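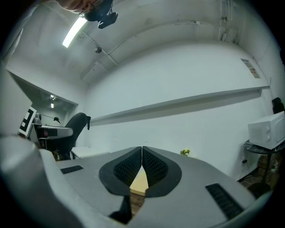
Grey and black, with a fine diamond pattern on the pads.

About Tulel

Tulel is a small evening school for people who want to bake bread properly. We started in the back half of a tile shop, with one oven and a mixer that had to be switched off whenever someone wanted the kettle on. Ashraf Radwan taught the first course and still takes the Monday beginners, and he still gets more excited about a good crust than anyone else in the building!

These days we have our own rooms on Hotby Lane, with two deck ovens, long benches and a proper cold store. Courses run for 19 weeks, one evening a week, and we keep each group to 32 people split across both kitchens. You'll begin with plain white tins and flatbreads, then move on to rye, sourdough, enriched doughs and (everyone's favourite) the festive breads we make in December.

Radwa Kabbaj looks after the sourdough side of things. She came to us as a student, went off to work nights at the El Ouafi bakery, and came back with a notebook of timings we all now borrow from. Thomas Marras teaches flatbreads and runs the Saturday family mornings, where children from seven upwards are very welcome as long as a grown-up comes too.

You don't need any experience. Bring an apron, a tea towel and a tub with a lid, and we'll supply the flour, tins and scrapers. Most people take home two loaves a week, sometimes more if Thomas has got carried away with the mixing.

We also keep a lending library of 124 baking books, looked after by Said Abdelaziz. Students can borrow two at a time. Please do write in the margins, in pencil, if a recipe needed more water!

Courses fill up early, so ring or call in at the office any weekday after four. Ask for Said.

Page last updated 3/7/13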